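Ustimau bench group: minutes of the February meeting

Start 10.05, in the room with the good kettle. Chair: Ningsih Subramaniam. Minutes: Tsung-han Shih, who was last through the door and so had no say in it.

1. Minutes of the last meeting
Agreed, once the word "effortless" had been taken out of item 3. Ningsih asked who had put it in. The minute-taker wrote down the question.

2. How many demonstrations we have
The target for the computer assembly task is 100 good demonstrations. We have 76. Tsung-han said this had been 78 until he watched them all back and threw out 2 in which the operator stops halfway through, apparently to think. Ningsih said thinking was allowed. Tsung-han said it was, but that the model would learn to do it too, and it would not be thinking about anything.
Agreed: pauses of a breath or so can stay. Anything long enough to drink tea in goes.

3. Hand guiding or remote control
The long item, as it is every month.
Tsung-han prefers taking hold of the arm and walking it through the job. You can feel the card touch the slot, and you stop pushing before anything expensive happens. Against this, arms and elbows get into the camera views, and the policy ends up with firm ideas about sleeves.
Ningsih prefers the remote handset. The pictures are cleaner and the operator sees only what the policy will see – a fair test, if an unkind one. Her own first morning on it was described by a colleague as "like posting a letter in oven gloves". She wished it noted that the letter was posted.
It was suggested that we do half of each. It was pointed out that we had suggested this last time and then done neither for a week.
Agreed: remote control for picking parts out of the holder and carrying them across. Hand guiding stays as a way of showing new operators the last part of an insertion, and those runs are kept in a separate folder. The folder is to have a sensible name. "New folder (4)" was offered as an instance of the other sort.

4. The Dromadska handset
Drifts to the left if put down on its side. Works perfectly whenever the supplier is on the phone. Ningsih will film it.
The spare from Womia has arrived with a different plug on it. Tsung-han has a drawer of adaptors and is hopeful. The meeting was less so.

5. Grip and approach
Thin cards are still the worst of it. Operators pick them up well enough, then tilt the wrist on the way over and arrive at the board at an angle no slot was made for. Tsung-han would like everyone to straighten up above the case, where there is room, and come down from there. Ningsih would like everyone to open the gripper fully before backing away. Both were agreed, and both will go on the sheet by the door, which people have been known to read.
Some discussion of whether a bad approach that is put right makes a useful demonstration. Tsung-han thinks so, as the robot will need to know how to get out of trouble. Ningsih thinks so too, but says we are already very well supplied with trouble. Left open.

6. Labelling
The Tyagi labelling tool has been updated and now asks "Are you sure?" after every segment. Nobody was. Tsung-han to look for the setting that turns it off.
Run 1859 is marked as both a success and a failure, by two people, each of whom is standing by it. To be watched again with both of them present and the door shut.

7. Any other business
Someone asked whether the robot could take the minutes. Ningsih said it would need at least a hundred good examples first, and looked at the minute-taker for longer than was comfortable.

Actions
Ningsih: film the handset drifting. New wording for the sheet by the door.
Tsung-han: adaptor for the Womia spare. Tyagi setting. Rename the folder.
Both: run 1859.
All operators: the remaining demonstrations, with straighter wrists.

Closed 11.20. Next meeting in the same room, if the kettle is still there.

Attached to item 5:

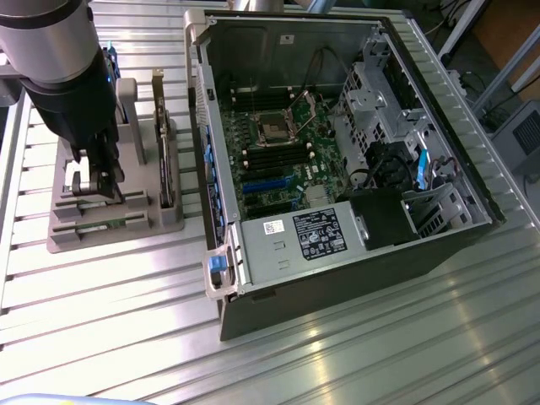
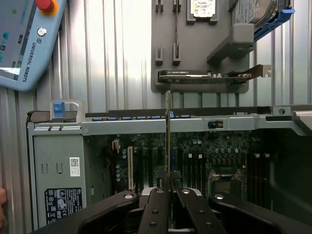 Computer assembly task. First picture: gripper down at the parts holder. Second: thin card held upright over the open case, from the wrist camera.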